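Korura présente un rail de rangement pour les câbles de poste de travail

Mercredi 30 octobre 2019 – Korura, qui équipe des ateliers d'électronique et des salles de travaux pratiques, ajoute à son catalogue un rail de rangement pour câbles destiné aux établis. Le produit porte le nom de Plosari. Il sera livré aux premiers clients avant la fin de l'année, dans une seule longueur de 70 cm.

Le principe est simple. Un profilé rainuré se pose sur le plan de travail ou se fixe le long de son bord arrière. Des attaches blanches se clipsent dans la rainure et retiennent chacune un câble par le col, juste derrière la fiche. Le câble reste en place quand on débranche un appareil et ne glisse plus derrière l'établi. Les attaches se déplacent à la main le long de la rainure, sans outil, et l'on peut en ajouter selon le nombre de câbles à ranger.

La mise au point a commencé en août dans les locaux de Kwon, un atelier de réparation de matériel informatique qui travaille avec Korura depuis plusieurs années. Les techniciens y utilisent chaque jour des câbles USB, des adaptateurs secteur et des cordons de mesure, qui finissaient le plus souvent emmêlés au fond d'un bac. Un premier essai avec des crochets adhésifs avait été abandonné, la colle tenant mal sur les tapis de travail.

« On perdait du temps à chercher le bon câble, puis à le démêler des autres, explique Do-yoon Ha, chef de projet chez Korura. Nous voulions que la fiche soit toujours au même endroit et qu'on puisse la prendre sans regarder. »

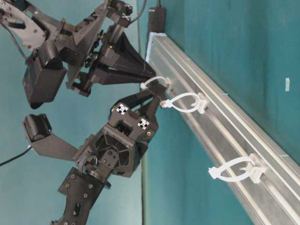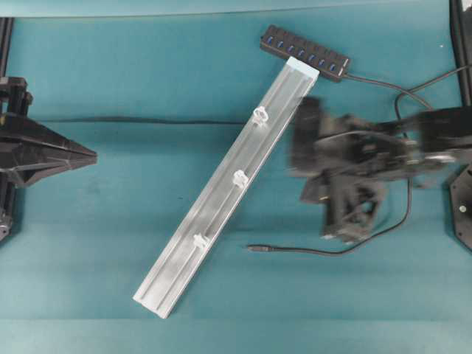
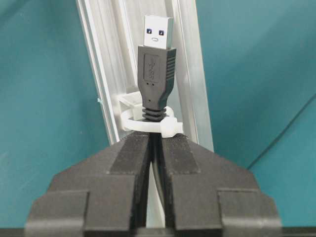 Le rail et ses attaches blanches. Sur la dernière vue, une fiche USB 3.0 Type-A maintenue par le col.

L'embout bleu clair qui ferme le profilé à son extrémité évite d'accrocher une manche ou un autre câble. Il se retire pour glisser une nouvelle attache dans la rainure quand on ne souhaite pas la clipser par le dessus. Korura recommande de placer le bloc d'alimentation ou le concentrateur USB du côté de l'embout, afin que les cordons partent tous dans la même direction.

Les attaches reprennent la forme d'un collier de serrage monté sur une base carrée. La boucle peut rester un peu lâche pour un câble que l'on retire souvent, ou être serrée sur le manchon de la fiche pour un câble qui ne doit pas bouger. Dans ce second cas, la fiche tient droite au-dessus du rail. Les câbles fins conviennent mieux que les cordons secteur épais, pour lesquels une attache plus large est à l'étude.

Le jeu de base comprend le rail, les embouts et 5 attaches. Il sera vendu 23 euros hors taxes. Des sachets d'attaches supplémentaires seront proposés séparément, de même qu'un kit de fixation murale. Le prix de ce dernier n'a pas encore été arrêté.

La distribution en France et en Belgique est confiée à Zuvora, qui prend les commandes des établissements scolaires et des ateliers depuis le début de la semaine. Les commandes de particuliers ouvriront plus tard sur le site de Korura. Les pièces détachées resteront disponibles pendant 3 ans après l'arrêt éventuel de la gamme.

Korura prévoit également une version plus courte pour les bureaux. Kwon doit en recevoir les premiers exemplaires pour essai, et les retours de l'atelier serviront à fixer l'écartement minimal entre deux attaches. Aucune date de mise en vente n'est annoncée pour ce modèle.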